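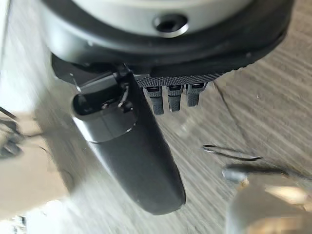 Nahuel Retamal

Speaker notes - "Two hands, one wrist: what we learned swapping grippers"
Slot is 19 minutes plus questions. Leave the first slide up while people sit down.

Opening

Good afternoon. I work on the test bench at Prurnik. For most of February, Violeta Quezada and I had one arm and two grippers, and we had to tell the rest of the company which one to buy more of. I'll go through how we compared them, what the numbers were, and what I would do differently.

The slide is the view from the wrist camera, looking past the flange to the floor. Black finger on the left, the knurled band and its three short teeth in the middle. I'll come back to this view when I get to cameras.

(Pause. Check the clicker works.)

The two grippers

First one is the Jirkano. Parallel jaws, electric, flat pads. We have used it for years and the operators know it.

Second one is the Montecinos. Fingers that curl, softer contact, and a controller box of its own that has to be mounted somewhere. It was new to all of us.

Same arm for both, same mounting plate, same speed limit. Elif Naz Ersoy wrote one motion program and we changed only the grasp step and the tool offset. If you take one thing home from this part, it's to lock the motion program before you start. We didn't on the first try and had to throw out a day of runs.

The task

Pick a part from a shallow tray, carry it over a divider, set it down in a fixture. Parts were bent wire clips, short tube fittings and small molded caps. The clips are the hard ones. They are thin, they lie flat, and they roll over when you touch one end.

We ran each part type 100 times per gripper. A run counted as good if the part ended up seated in the fixture with no help. Dropped, crooked or picked up double all counted as a miss. Gervasio Ibarra did the scoring and did not write the program, which kept us out of arguments.

Results (next slide, the bar chart)

Caps: no difference worth talking about. Both fine.

Fittings: Montecinos ahead. The curled fingers center a round part on their own, where the flat pads let it turn.

Clips: this is where they split. Jirkano missed 27 out of 100. Montecinos missed 60. The fingertips are rounded and they push the clip along the surface before they close on it. We tried a slower approach and it helped a little. We tried a steeper approach angle and it helped more, but then the finger came too close to the tray wall.

(Someone will ask about custom fingertips. Answer: we printed one set, they wore down before we could finish a full count, so I'm not showing numbers.)

Cameras

We had a fixed camera over the tray and a small one at the wrist. The fixed one gave better part positions. The wrist one told us why a pick failed, and I would not run a comparison without it again.

Back to the first slide for a minute. Notice how much of the view is our own hardware. The finger covers a good piece of the floor, and the sharpest thing in the picture is the knurling. The bent wire lying on the right can still be made out, but the metal object in the bottom corner is so close that it's only a blur. When you choose a mount, look at what you can still see with the gripper attached - the view you get from a bare flange is no help.

Things to check: where the focus falls, what the fingers block when open and when closed, and whether a cable can swing into view.

Controllers

Keep this short, Eulalia Navarrete covers it properly on Wednesday.

Jirkano takes a digital signal, open or close, and reports back when it stops. Montecinos wants position commands over its own link. We used the Pundance bridge to talk to it. Setup took longer than the mechanical swap did. Once it was running it stayed running, apart from one loose connector.

What we recommended

Keep Jirkano on the two clip stations. Move Montecinos to the fittings station. Leave caps alone.

What I'd change

Score the misses by type from the first run. We started doing it halfway through and the early data is only good or bad.
Photograph the wrist cabling after every swap.
Give the new gripper a week of practice before any run counts.

Questions. Motion program and scoring sheet are on the shared drive, ask me or Violeta for the link.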